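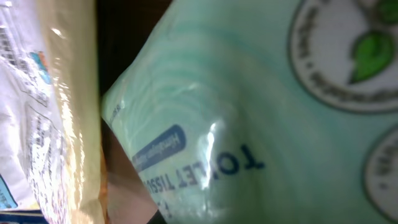
¿Quién compra todavía en la tienda de la esquina?

Gente mayor por la mañana, gente con prisa a última hora y, los domingos no, que los domingos se cierra. Entre medias, los que se han olvidado algo. Con eso vive, o malvive, el pequeño comercio de Andeck.

Texto: Tala Mansour
2019-09-01

Andeck, 700 vecinos, una sola calle con aceras a los dos lados. Persiana arriba antes de que pase el autobús de los institutos. Majdi Akl ya lleva un rato dentro, cortando cartones. Radio puesta, bajita. El café se lo toma de pie, junto a la caja, y se le enfría siempre.

Compró el traspaso en diciembre. Mala época, le decían. Frío, las fiestas, todo el mundo en el hipermercado de la autovía. Él abrió igual. Estanterías de segunda mano, una nevera que zumba, el rótulo del dueño anterior todavía en la fachada, pintarlo costaba más que la nevera.

«El primer mes vendí pan y pilas», cuenta. «Pan y pilas. Yo qué sé.»

Luego fue entrando lo demás. Tomates de un huerto de abajo. Huevos. Sobres para cartas, que aún se venden. Detergente en envase pequeño, lo pide quien vive solo y no tiene coche para cargar. La gente mayor compra poco y muchas veces. Va a por una cosa y se queda hablando de la cadera. Eso no entra en la caja pero cuenta, dice Majdi, y vuelve a los cartones.

El problema son los precios de compra. Trurkar, el mayorista que sirve a toda la comarca, exige un pedido mínimo de 290 euros. Para un supermercado, calderilla. Para una tienda así es media semana de ventas, a veces más. Hay que elegir: llenar el almacén de cosas que caducan o coger la furgoneta y bajar a buscar el género uno mismo. Majdi baja. Sale de noche, vuelve antes de abrir. El gasoil lo apunta en una libreta que prefiere no mirar.

En Estow, el pueblo de al lado, lo intentaron de otra manera. Pedido conjunto entre el bar, la panadería y la droguería. Duró un verano. Discusión por quién guardaba las cajas, discusión por quién adelantaba el dinero, y a otra cosa. La droguería cerró después. Ahora el local es un garaje.

Queda el asunto del fiado. No se habla mucho de él. Hay un cuaderno debajo del mostrador, de tapas azules, con nombres de pila y cifras a lápiz. Se paga a principios de mes, cuando entra la pensión. Casi todos pagan. A los que no, se les sigue vendiendo el pan.

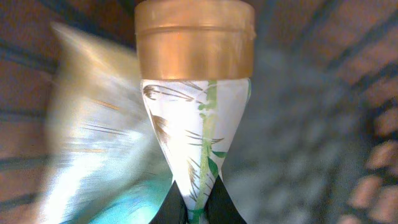
¿Se puede competir en precio con una gran superficie?

En casi nada, salvo en la fruta de temporada y en lo que se vende suelto. El margen de una tienda pequeña está en la cercania y en que el cliente se ahorra el viaje, y hay productos en los que se gana tan poco que se tienen solo para que la gente no se vaya a buscarlos fuera.

La cuenta del viaje la hacen pocos. Ida y vuelta al hipermercado, gasolina, aparcar, una hora larga. Y lo que se mete en el carro sin querer. Aun así, los sábados Andeck se vacía. Majdi lo ve desde la puerta, los coches en fila hacia la rotonda. Saluda. Le saludan.

Otra cosa es el reparto. Desde primavera sube pedidos a las casas de arriba, las de la cuesta, a 2 euros el encargo. Con nieve no sube. Le llaman por teléfono, al fijo, y dictan la lista despacio. Alguna clienta le deja las llaves en la maceta y él mismo coloca la leche en la nevera.

¿Ayudas? Hay una, municipal, para modernizar escaparates. Impreso de 10 páginas, presupuesto de un profesional, plazo cortísimo. La gestoría Bhattacharjee, que lleva los papeles de medio pueblo, le cobró barato por rellenarlo. Respuesta, todavía ninguna. El escaparate sigue con la luna rajada y una cinta marrón por encima.

Pasado el mediodía entra una señora a por levadura. No queda. Llega mañana, dice Majdi, y lo escribe en el dorso de un tiquet para acordarse. Ella se lleva un limón, por no irse de vacio. Después un chaval, una bolsa de pipas, monedas contadas sobre el cristal.

Y a comer. Cartel de vuelvo enseguida, persiana a medias. Por la tarde toca pan otra vez, el de la segunda hornada, que a estas horas ya está encargado casi entero.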